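Derkach Joinery School — Shop Inspection Checklist, Room 319
April round
Inspector: Vira Ostapchuk
With: Kobina Gyamfi (bench area), Svyatoslav Harasym (machines, electrical)
Previous round: open items carried over and marked "carried"

Marks used: OK / FIX (can stay in use until repaired) / OUT (tagged and taken out of use) / N/A

1. Doors, aisles and floor

1.1 Both exits open fully from inside without a key — OK
1.2 Aisles clear to the width of the floor tape — FIX
Comment: Sheet goods leaning against the wall by the lumber rack again, over the tape. Moved during the inspection. The rack needs a second upright so the half sheets have somewhere to go.
1.3 Floor free of oil, finish and loose cord — OK
1.4 Anti-fatigue mats flat at the edges — FIX
Comment: Mat at the miter bench curls at one corner. Trim it or replace it. Tape was tried last time and it lifted.
1.5 Exit signs lit — OK

2. Fire and first aid

2.1 Extinguishers in place, gauge in the green, pin sealed — OK
2.2 Extinguisher by the finishing cabinet reachable without moving anything — FIX (carried)
Comment: The shop vac still gets parked in front of it. Agathe Jacquet has asked for a floor box painted there. Please do this before the next class starts.
2.3 Oily rag can has a self-closing lid and is emptied daily — OK
2.4 First aid kit stocked against the list inside the lid — FIX
Comment: Out of large adhesive bandages. Eye wash bottle is in date. One pair of tweezers missing.
2.5 Smoke detector test — OK

3. Electrical

3.1 Cords and plugs undamaged — OUT for one item
Comment: Random orbit sander, jacket split where the cord enters the body. Tagged and on Svyatoslav's shelf.
3.2 Outlets tight, covers not cracked — OK
3.3 No extension cords used as permanent wiring — FIX
Comment: The radio and the glue pot share one on the window side. Glue pot to go on the wall outlet.
3.4 Panel door closes, circuits labeled — OK
Comment: Circuit 7 still says "old lathe." It now feeds the dust collector. Label corrected in pen, needs a printed one.

4. Clamps, vises and holding tools

4.1 C-clamp frames free of cracks, bends and weld repairs — OK
4.2 Screws turn the full length by hand, threads clean — FIX
Comment: Dried glue on the threads of several clamps from the sash class. Wire brush, then a little dry lubricant. No oil, it gets on the work.
4.3 Swivel pads present and moving — OUT for one item
Comment: One 10-inch clamp has lost its pad. The bare end of the screw marks the wood and can slip under load. Do not put it back in the rack without a new pad.
4.4 T-handles straight, ends not burred — OK
Comment: Someone has been using a pipe for extra leverage on the long bar clamps. The pipe is gone from the drawer now. If hand force doesn't close the joint, the joint is wrong.
4.5 Load ratings readable on clamps used for glue-up presses — OK
Comment: The press clamps are stamped 2,000 lb. Stamp is getting faint on one — paint over it in white and wipe back.
4.6 Bench vises bolted down, jaws lined — OK

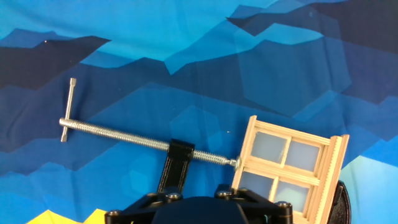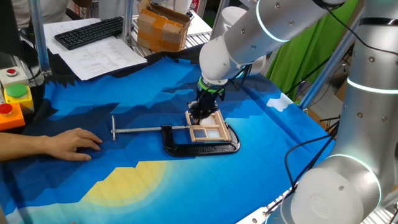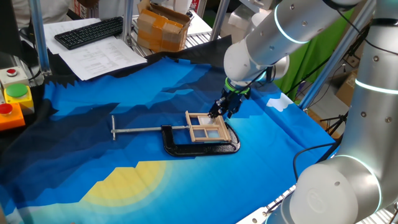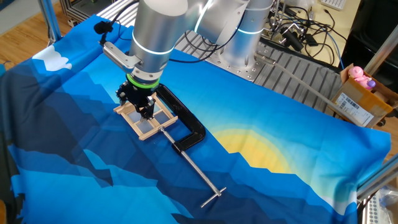

Section 4, C-clamps. First picture: screw and T-handle. Second, third and fourth: black C-clamp with the small wooden window-frame model.

5. Hand tools

5.1 Chisels sharp, stored with edges covered — FIX
Comment: Sharp enough. Edge guards are missing from the wide ones. Kobina has ordered more from Graltex.
5.2 Hammer and mallet heads tight — OK
5.3 Files have handles — OUT for one item
Comment: Bare tang on a half-round file in the student drawer. Removed.
5.4 Utility knives retract, used blades in the sharps tin — OK

6. Machines

6.1 Table saw: guard, riving knife and push sticks at the machine — OK
6.2 Band saw: upper guard adjusts and holds — FIX
Comment: Guard drops slowly after it is set. Knob needs a new washer. Check the height before every cut until it is fixed.
6.3 Drill press: chuck key not left in chuck — OK
6.4 Emergency stops tested one at a time — OK
6.5 Dust collection gates labeled and closing — OK
Comment: Bag was over half full. Empty it sooner.

7. Glue and finish

7.1 All containers labeled, lids on — FIX
Comment: Unmarked jar in the cabinet, smells like shellac. Nazar Lytvynenko will claim it or it goes to disposal.
7.2 Data sheets in the binder for everything on the shelf — FIX
Comment: No sheet for the Drostine wax remover. Ask the supplier.
7.3 Gloves in the right sizes — OK

Follow-up

Nazar: 1.2, 2.2, 7.1
Kobina: 1.4, 4.2, 4.3, 5.1
Svyatoslav: 3.1, 3.3, 3.4, 6.2
Agathe: first aid restock, data sheet for 7.2

Comments on this checklist

Kobina Gyamfi: For 4.3, I have spare pads that fit, but the ball end on that screw is worn too. I'd scrap the clamp.

Vira Ostapchuk: Fine with me. Cut the tag off and write it in the disposal log.

Agathe Jacquet: Bandages and tweezers are in the kit as of 4 p.m. I still need the floor box paint color. Yellow or red?

Svyatoslav Harasym: Red, to match the one by the door.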